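Lirkum tabletop objects, README
last edit 12 March 2021, Lorena Escobar
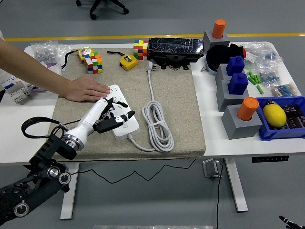
Lirkum is the small-objects part of the Odinano household set. Stuff you find in a drawer or behind a desk: power strips, cords, tape measures, puzzle cubes. Hetum is the kitchen part and has its own readme. Don't mix the two, the label names overlap in places and mean different things.

Still a draft. Sections marked TODO are really todo.

WHAT'S IN IT

Tabletop sessions with everyday things on or next to a beige fabric-covered board. Folders are by main object, one main object per session. Whatever else is on the table gets listed in extras.txt in the same folder.

Main object folders:

power_strip
cord_only
tape_measure
cube
blocks
misc

misc is a mess, sorry. Plan is to split it in July.

POWER STRIP

White strip, white cord. Goes on the board at a diagonal, cord coiled in a bundle beside it, plug toward the back. Label the strip and the cord seperately even though they're attached. The plug gets its own label too, including the prongs.

Outlets: label the whole outlet face as one region. We tried each outlet on its own and gave up, too slow, and two labelers never agreed on the edges.

If a hand is resting on the strip, label the strip as held_flat. If fingers are wrapped around it, held_grip. Hovering over it is neither, use near. Same three labels for every kind of hand.

CORDS

The hard one. Rules so far:

- coiled = loops lying together, reads as one bundle
- loose = anything else
- a coil with a long tail is still coiled, mark the tail as cord_run
- if you can't tell where the cord goes under something, stop the line there. Don't guess the path.

Straps on the tape measures are NOT cords. They have their own label (strap). Lots of early files got this wrong, fixed in power_strip and cube, not fixed in misc.

TAPE MEASURES

Both yellow. The one with the clear window is tape_a, the one with the black face is tape_b. Each has a black strap. If you only see the strap, label the strap and leave the tape measure out.

Blade pulled out: add open. Otherwise nothing. No closed label, we dropped it.

CUBES

Rubik's cubes. Label is cube, no a or b, too many sessions where they got swapped. Add twisted if a layer is visibly off line, even slightly. Solved or unsolved doesn't matter and please don't add it, somebody did this for a whole folder and it all had to come out again.

Colors are not labeled. Depends too much on which sides face you.

BLOCKS

Gray blocks with colored caps, kept on the white tabletop to the right of the board. Block and cap are two labels. The orange cylinder that stands up in the gray cube is cylinder, not cap. Yes it's confusing.

Things that look like a block but have no cap go in as other_small.

LONG BLACK THING

Label is bar. Glossy top, scratches, clear tape on it. Mounting brackets are part of the bar, don't split them. Label the tape only if it's peeling up.

FILES

Each session folder:

frames/
labels.csv
extras.txt
notes.txt (not always)

labels.csv columns: frame, label, state, x, y, w, h, who. State can be blank. Who is initials. Blank who means it came over from Lucero, the old labeling tool, and nobody has looked at it since. Treat those as unchecked.

File names all lower case, underscores, no spaces. If you find a space fix it and put a line in notes.txt.

CHECKED / NOT CHECKED

power_strip: all 19 sessions checked
cube: 7 checked, rest waiting
tape_measure: 5 checked
cord_only: not started
blocks: TODO
misc: don't use

KNOWN PROBLEMS

- White strip, white cord, white tabletop. Where the cord goes past the edge of the board the boxes are sloppy. On the board they're fine.
- Black straps against the bar get merged in some files.
- Clear window on tape_a picks up glare, a few were labeled as bar. Found most of them I think.
- extras.txt is missing for 2 cube sessions. Redoing from the frames.
- strap spelled "starp" in old exports. Search for both.

NOT GOOD FOR

Anything electrical. The labels don't say if a strip is live, switched on, rated for anything. Only where it is and what's touching it. Also not good for measuring real sizes, there's no scale in labels.csv, and having tape measures on the table doesn't give you one.

IF YOU ADD SESSIONS

Copy a finished folder and clear it out, quicker than starting from blank. Write extras.txt first, before labeling. Go left to right along the back of the board, then the tabletop. Run the name check. Put your initials in who, every row.

New label names: ask me first. The list is long enough already.

Questions to Lorena, same thread as Hetum is fine, just put Lirkum in the subject.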